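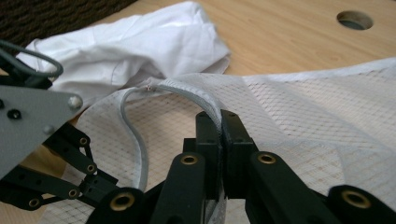

**Trutport, August**

# Folding at the table

I've folded laundry on the bed for years and I'm never going back! A table is so much better. You get a flat surface at a sensible height, your back doesn't ache, and you can spread a whole garment out and see where the creases are before you fold them in for good.

White things with a printed grid or check are my absolute favourites to do, as the lines tell you when you've gone wrong. If the squares bend, there's a ripple underneath – smooth from the middle outwards until they run straight again.

**Start with the collar.** A plain round neckline with piping likes to twist over on itself, and once it's folded like that it stays like that. Lay the garment down, pinch the collar band at one end and ease it round into its proper curve. Run a finger along the piping as you go. Check the seam for stray threads while you're there (snip, never pull).

**One thing at a time.** Push the next piece to the back of the table in a heap, creases and all. It'll get its turn, and a quick shake gets most of the rumples out.

**Mind the wood.** Wipe the top and let it dry first. I use a cotton cloth with a drop of Flelon soap, and white clothes come off it perfectly clean.

My folding board, a Pluvuvik, is 30 cm wide and lovely for T-shirts, but for anything with a soft collar I prefer hands only. Two folds lengthways, then up from the hem, collar on top so it doesn't get squashed in the drawer.

Next month: getting tea out of a tablecloth, which I've had far too much practice at.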